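February, 9:40. Gripper pair 2, Nerkadix rig, upkeep and restart.

Took over the pair from Jingyi Yao. Her note says the left one lost tracking whenever the wrist turned outward, and the last 15 takes of the chair task have gaps. I wiped the faces of both marker cubes with a dry cloth and tightened the left cube on its mount. It could move a little when I pushed with the thumb. Total on the pair is now 1,041 takes.

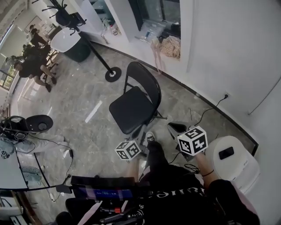

Reading time: 1 min

The left gripper is aimed at the black folding chair, one cube on each side of the operator's shoe. Cables must stay on the floor beside the legs. Last month one was pulled under a chair foot and the connector got bent, so please look before you sit down.

Jaw check: 300 open and close cycles on each side with the Grokis script. Right is fine. Left closes a bit late at the end of the stroke. I put one drop of the Gu oil on the slide and ran it again, better but not perfect. Spare slide is ordered from Graslow, no delivery date yet.

Encoder zero for the left was 3,100 counts, I wrote it on the tape inside the box lid. Do not use the old value from the wiki. 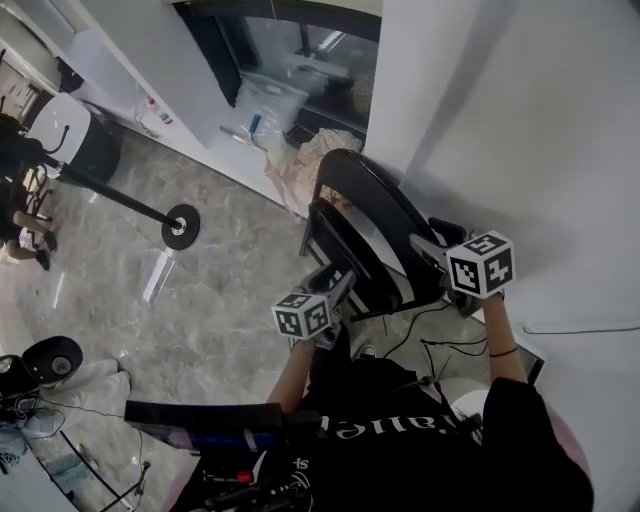 Do I need to calibrate again after I remove a cube?
Every time, also when it goes back on the same screws. Use the short routine and save the file under the pair number.

Still open: left slide, new strain relief for the right cable. Jiahui Xu will do the cable after lunch. I left the small hex keys in the top drawer.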